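首页 > 社区 > 托夫特街区合作社 > 会议纪要 > 春季例会

托夫特（Toft）街区合作社春季例会纪要

日期：04/10/2023
地点：合作社一楼活动室
主持：Auður Kirkegaard
记录：Sille Vigfúsdóttir
出席：Auður Kirkegaard、Heiðrún Kirkegaard、Valdemar Bundgaard、Sille Vigfúsdóttir，以及各楼的住户朋友
请假：Kaj Kjærgaard（感冒，托人带来了书面意见和一罐他自己熬的大黄果酱，果酱在散会前就见底了）

一、开场

Auður欢迎大家冒着雨过来，特别欢迎头一回参加例会的几户新邻居。她说冬天总算熬过去了，院子里的番红花开得比去年早，靠自行车棚那一侧尤其好看，请大家走路时稍微绕一绕，别踩着。新邻居们简单介绍了自己，其中一户刚从海边搬来，还不太习惯我们这里夜里这么安静，大家笑着说等夏天烧烤季开始就不会这么觉得了。

上次例会的纪要已提前贴在楼道里。Heiðrún指出上次把“东侧雨水管”误写成了“西侧雨水管”，工人来的时候为此在院子里转了好一阵。记录人在此诚恳致歉，已更正。除此之外没有异议，纪要通过。

二、菜园与堆肥

这一项谈得最久，也谈得最高兴。Valdemar先汇报了菜园的情况：去年秋天翻过的地块土质明显松了，蚯蚓也多。今年申请种菜的住户比地块多，等候名单上已经排了9户。他建议把靠围墙那一长条闲着的草地也划出来。那里下午有树荫，种番茄恐怕不行，种生菜、菠菜和香草倒是很合适。

有住户担心这样一来孩子们踢球的地方就小了。Heiðrún说她家两个孩子正是踢球最凶的年纪，她回家量过，球门往车棚方向挪2米，场地基本不受影响，只是要在车棚玻璃前挂一张网。大家觉得可行。也有邻居提出，与其把草地全部开垦，不如先做一半，看看一个夏天下来浇水是不是忙得过来。讨论之后，到会的人一致同意先开一半，另一半等到秋天再议。

堆肥箱的问题老生常谈。箱子里又出现了塑料袋、茶包上的订书钉，还有一只完整的、煮熟的龙虾壳。Valdemar并不想追究龙虾是谁家的，他只想请大家记得，海鲜壳、肉类和面包会招老鼠。他会重新写一张告示，字写大一点，再请会画画的孩子在旁边配上图。Kaj的书面意见里也提到堆肥，他的原话是：“落叶多放，橘子皮少放，盖子请盖好，拜托了。”

决定：
靠围墙的草地先开垦一半，由Valdemar负责划线和分配，按等候名单顺序通知。
球门移位及挂网由Heiðrún联系。
堆肥告示重新张贴。

三、洗衣房预约

洗衣房目前仍用墙上的木牌预约，每户一个小钥匙扣，挂在哪个时段就算哪个时段的。有几位年轻住户希望改成网上预约，Auður收到了Clistik公司的一份介绍材料，传给在座的人看了一遍。年长一些的邻居觉得木牌用了这么多年，大家见面还能聊几句，换成手机反倒冷清。Heiðrún说她两边都理解，自己常常是坐在办公室里才想起忘了挂牌子。

这一项没有表决。Auður会先问清楚Clistik的收费方式，也问问能不能两种办法并行一段时间，下次例会再谈。在此之前，请各位按时取走烘干机里的衣物。上个月有一床羽绒被在里面过了夜，后面的邻居等得很是着急。

四、活动室的桌椅与用电

活动室自从重新刷过墙以后，借用的人多了不少，读书会、编织小组、孩子们的生日会都排在里面，这是好事。Auður说她翻了翻登记本，去年一年共有111次借用，比她想的多得多。

随之而来的是一些零碎问题。椅子用完没有叠好；水壶里留着水垢；窗户有一扇关不严，冬天漏风漏得厉害，Valdemar已经用密封条临时处理过，等天气再暖和些会找人来修铰链。

关于用电，几位住户反映墙上的插座离桌子太远，大家各自从家里带插线板和转换头来，走的时候又常常忘了拿。新邻居里有人带着外国插头的电器，问能不能准备几个转换头公用。大家都赞成，同时也商量出几条用法：插线板不要一个接一个地串起来；电热水壶和电暖器请直接插墙上的插座；转换头要插到底，松动发热的就不要再用；线不要横在门口的过道上。

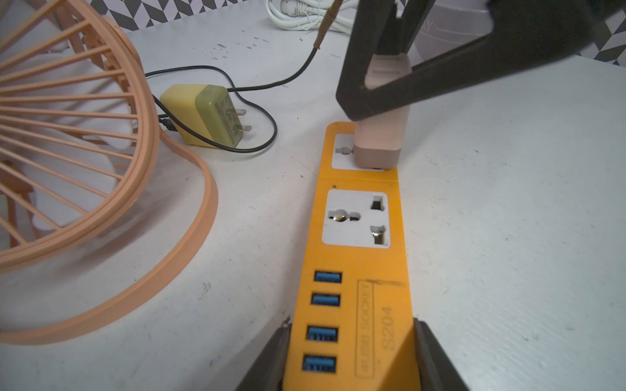

图：桌面上的黄橙色插线板，远端插座上插着一只浅米粉色转换头。

Heiðrún提出，公用的插线板最好统一买带开关的，走的时候一按就行，不必弯腰去拔。Valdemar附和，说他外婆家从前就有一只用了几十年的老插座，插什么都冒火花，全家人居然习以为常，他至今一想起来还后怕。听到这里，好几位邻居都讲起了自家的老插座，话题一时收不住，Auður只好敲了敲杯子。

最后商定购买2只带开关的插线板和几只转换头，放在活动室柜子的第一层抽屉里，贴上合作社的标签。钱从活动室借用费里出。各位此前落在那里的私人物品，请在四月底以前认领，过期未取的会送到旧物交换角。

决定：
采购由Sille负责，收据交Auður。
用电须知与借用须知合并成一页，贴在柜门内侧。

五、夏季长桌晚餐

每年夏至前后的长桌晚餐照例举行。去年的音响是向Prorkton借的，声音很好，就是搬上搬下费劲，Kaj在书面意见里请求今年换一套轻一点的，“考虑到我的腰”。Auður说她认识Clendis咖啡馆的老板，对方愿意借我们一套小的，还愿意便宜供应咖啡豆。

菜单还是老规矩，每家带一道菜，够自家人吃再多一点点。去年土豆沙拉特别多，甜点特别少，今年会在楼道里贴一张表，请大家提前写上自己打算带什么。新邻居问带家乡菜行不行，大家异口同声说当然行，最好多带一点！有两位住户对坚果过敏，凡是放了坚果的菜，请在盘子旁边立一张小纸条。

雨天方案讨论了一会儿。有人主张搭帐篷，有人主张挪到活动室和走廊里。记录人个人以为，前年大家挤在走廊里喝汤的那一次其实很愉快，不过帐篷还是问一问价钱为好。Heiðrún去问。

桌布由编织小组负责，她们已经开始缝了，据说是蓝白格子。

六、其他事项

自行车棚清理：棚里停着不少许久没人骑的车。Valdemar会给每辆车系上纸条，还在骑的请把纸条取下来，纸条留到月底的就当作无主处理。请家里有孩子的特别留意那些小号的车，说不定只是被忘在了角落。

楼道照明：北楼楼梯间的灯亮得太短，提着菜走到一半就黑了。Auður请电工来调一下时间。

雨水管：东侧（这次没有写错）雨水管的接头已经换好，今天下这么大的雨，到会的人出门时可以顺便看看还漏不漏。

借书架：有人悄悄捐了一整套园艺杂志，记录人在此代大家谢谢这位不留名的邻居。倘若您还有缺的那一期，也请一并放过来。

猫：三楼的灰猫近来又睡在洗衣房的筐里。猫主人表示抱歉，并表示劝过了。

七、下次例会

时间待定，会提前张贴通知。洗衣房预约、帐篷报价和活动室窗户的维修列入议程。想加议题的，请写张字条投进Auður的信箱，或者在院子里碰见她时说一声，不过她请大家还是尽量写下来，她的记性在浇花的时候不大好。

会后，咖啡由Heiðrún煮，蛋糕由Auður带来，配Kaj的果酱。Valdemar和几位邻居留下来叠了椅子，在此谢过。祝Kaj早日康复。

记录：Sille Vigfúsdóttir
核对：Auður Kirkegaard

联系我们：请投信至合作社一楼信箱 | © 托夫特街区合作社 | 返回顶部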